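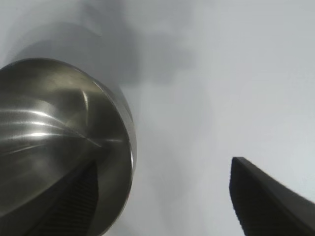 Horchata is back on the drinks list at Bilter from the first week of June, and a lot of you have asked for the recipe. It starts the night before. Use a big stainless steel bowl with a rolled rim if you have one, as it is easier to grip when you pour. Put in one cup of long grain white rice, a cinnamon stick and 700 ml of hot water, then leave it covered on the counter until morning.
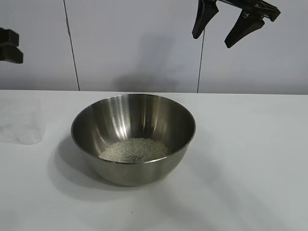

Blend everything, cinnamon included, for two minutes and strain it twice through a fine cloth. Add a can of evaporated milk, a spoonful of vanilla and sugar to taste. We use less sugar than most places – you can always stir in more. It keeps for three days in the fridge and needs a good shake before serving. 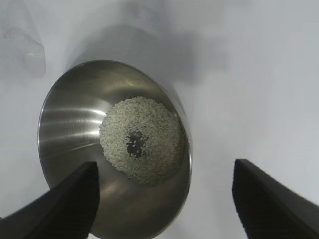
Iced coffee drinkers can ask for a shot of the Claltia dark roast in theirs at no extra charge through July. The plain version has no coffee in it at all, only rice, milk and spice. White grains like the ones in the steel bowl are fine, and there is no need to buy anything fancy. Our Bailly Street counter opens at 7 and usually sells out by early afternoon.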